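Arkville Shared Housing Project: Laundry Sorting and Storage
Final Report, Spring Term
Prepared by Wyn Powell and Maximiliano Huenchumán
Submitted Wednesday, April 28, 2021

1. Background

The Arkville residence has one laundry room for 172 students. At the start of the term, clean clothing was left on top of the dryers until its owner came back for it, and knitwear was often dried with towels and bedding. The housing office asked our team to propose a sorting method that residents could follow without supervision and to test it on one floor.

2. Scope

The project covered sorting, folding and short-term storage. It did not cover the washing machines themselves, which are serviced under a separate contract. The budget was $900, of which we spent $307 on shelving, labels and two folding tables.

3. Method

Residents were asked to divide clothing by fabric before washing. Knit garments with ribbed cuffs were placed in their own group, as the cuffs lose their shape when dried on high heat. Light and dark items were separated within each group. A sweatshirt with sleeves of one color and cuffs of another was sorted by its main color.

Folding followed a single pattern. The garment is laid face down, the sleeves are brought across the back, and the cuffs are smoothed flat before the lower half is turned up. Both authors practiced the pattern at the tables before writing the instruction card. 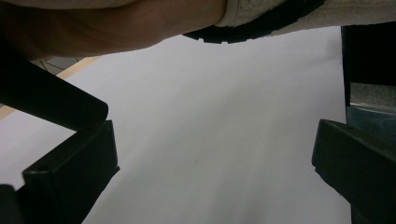

The card was revised twice. The first version used the word "hem" for both the waist and the wrist, and several residents folded the sleeves last. The second version named the cuff separately and placed the sleeve step at the top. A large-print copy was added at the request of the floor representative.

4. Results

Residents on the test floor used the shelves from the first week. Complaints about misplaced clothing fell during the trial, although sheets continued to be left in the dryers overnight. The label holders, bought from Solanki, came loose in the humid air and were replaced with cloth tags.

5. Recommendations

The team recommends that the shelves remain in place and that the instruction card be posted on every floor before new residents arrive in August. A second drying rack should be purchased for knitwear. The question of unclaimed bedding was outside our scope and is referred to the housing office.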